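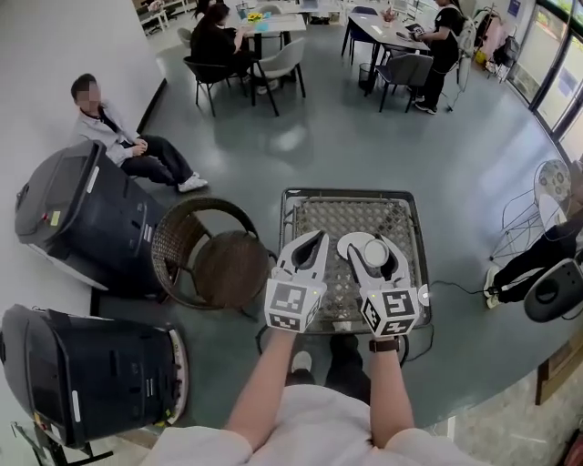
4. The Melnychuk Handheld Kit in Use

Figure 3. The kit during a cup-and-saucer task at the Grandale site. The right gripper is closed on the cup; each gripper carries its own marker cube.

We were eager to try the Melnychuk kit on tasks that people do without thinking, and table service was the obvious place to begin. The kit is sold as a pair of handheld grippers with a shared calibration board and the Warninel tracking software. One person holds both grippers and does the work directly, and the recorded hand paths are later used to train a two-armed robot. Figure 3 shows the stage we enjoyed most. The operator stands right over a small square table, close enough to look straight down on the cup and saucer.

4.1 Setup and tracking

Unpacking and calibration took 27 minutes on our first try, most of it spent on the board. The cube at the base of each gripper is covered in black-and-white markers, and we came to like this choice very much. Turning the wrist hides one face and brings another into view, so the tracker nearly always has something to hold on to. We did lose the left cube when an operator crossed arms - a habit that went away with a little coaching.

The woven, diamond-patterned tabletop worried us at first. Repeated patterns can confuse a tracker that depends on surface texture, but Warninel reads the cubes first and the surface second, and we saw no drift that we could trace to the weave.

4.2 Handling small objects

We recorded 100 trials with the cup starting on its saucer and 100 with the two set apart. A white cup on a white saucer is a hard target for many vision systems, and we chose the pair for that reason. Operators found the jaws easy to aim, and the black lining gave a clear edge against the cup in the recorded video. Four trials were thrown out after the saucer was dragged along with the cup.

The cable deserves a mention. It is thin and light, but operators noticed it when they turned away from the table, and we would love to see a battery version. Xóchitl Bermúdez, who ran most of the sessions, took to leading it off to one side across the floor before each block of trials.

4.3 Working in a shared room

All trials were run in an open room with people seated and standing nearby. The kit coped very well with this. Saved paths loaded into the Lillby planner without any hand editing, and the first replay on our robot arms began the same afternoon. Section 5 reports the replay results by starting position.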